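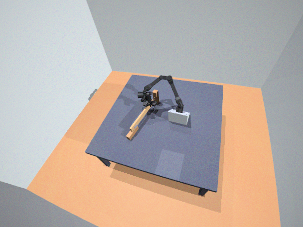
The open day at Hanon started in a room without any real robot. Rukhsana Bugti, who leads the simulation group, said that visitors are often a little disappointed by this, and she let us be disappointed for a minute before she began. On the big screen was her practice room: plain walls, an orange floor, and a black arm on a white base. Its gripper was over the far end of a long wooden bar, and two smaller pieces of wood were on the same half of the table. The program is called Varora. It runs the same task again and again, each time with the wood in a different position.

I asked how many times. "Last night, 726," she said, and looked for the number of good ones in her notebook. It was 64. She did not seem worried. In December the group had 7 good ones in a whole week.

The difficulty is the long bar. If the fingers close too near to one end, the other end hangs down and pushes the short block away. A child learns this with one or two tries, but the arm has to be told what a mistake costs, and the group changed this cost many times during the summer.

Shoaib Warraich came from Merik, a small furniture maker, with a list of questions on paper. He wanted to know if the wood in the program has knots, and if it can be a bit crooked like his. Not yet, Bugti told him. He wrote this down. Later he asked about the shadows, which he found very natural, and she explained that they are changed too, so that the arm will not depend on one kind of light.

The visit to the workshop took place after lunch and lasted over 2 hours.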